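Sernilero square side table, white – three months on

Posted by Gráinne Foley, 2023-02-03

Print this page | E-mail to a friend

I bought the Sernilero in November after moving my craft bits into the little room at the back, the one with the brick wall and the plank floor. I wanted something white, square and light enough to shove about on my own, and this ticked all three. It's just a top and four thin legs, so putting it together took me one cup of tea (and I'm slow!).

The top wipes clean beautifully. I've had glue, biro and a fair bit of beetroot on it and everything came off with a damp cloth. It does show every crumb, mind you – if you hate dusting, get the grey.

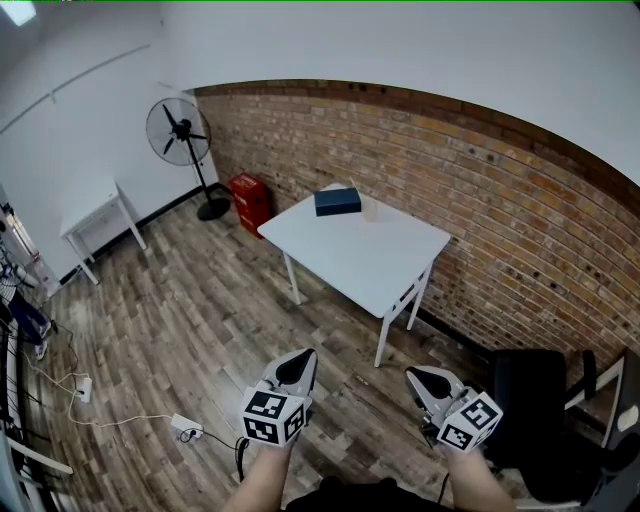
My one real moan is the legs. They look lovely and neat, but lean on a corner while you're cutting something out and you'll feel it give a bit. I tightened everything up again after Christmas and it's been better, though I still wouldn't sit on it or stand a sewing machine on it. For boxes, cups, paper and a lamp it's absolutely fine.

I looked at the Karaca one too, and it's sturdier, but it weighs a ton and the legs stick out so you can't get it near a wall. The Sernilero tucks in close, and in a small room I'd take that over a bit of wobble any day.

Would I buy it again? Yes, probably in grey.

Shares: 14 | Comments (3)

Related reviews
Talarcombe folding stool
Dronimthorpe desk lamp, second look
Karaca square table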